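Pink music stand keeps sinking under a songbook

drorby_mom
My daughter has a folding music stand, the pink kind with holes punched all over the desk. With a single sheet on it it's fine. Put her songbook on it and the pole slides down 5 inches before she gets to the chorus. I've tightened the knob as hard as I can. Do I need a new one? It was $20.

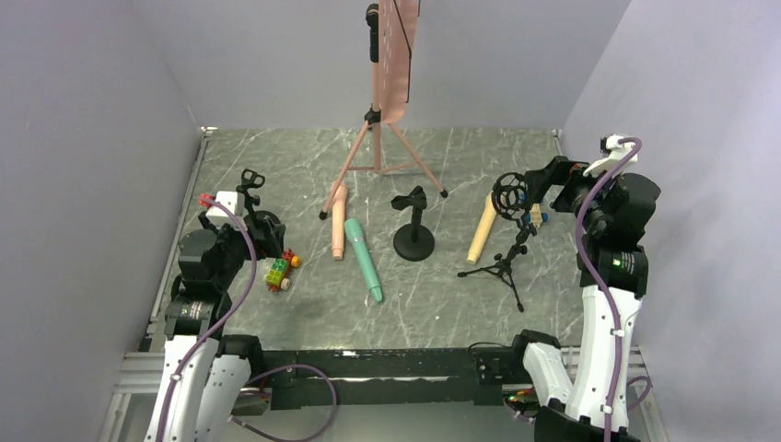
Music stand with the toy mics and the small mic stand

Posted by Hinrichs
Don't buy a new one yet. Pull the upper pole all the way out and wipe it down with rubbing alcohol. New poles often have a film of oil on them. Let it dry, put it back and tighten the knob again. Also spread the legs wider — a narrow tripod wobbles, and the wobble works the clamp loose.

Posted by ridel841
same thing happened with ours, we wrapped tape around the pole just above the clamp. looks bad but it holds

Posted by Jeltis
How heavy is the book? Those folding desks are made for loose sheets. I copied the songs we use and clip them on, one clip on each side. The mic clip on the little black stand is a separate problem, ours never held the toy mics either.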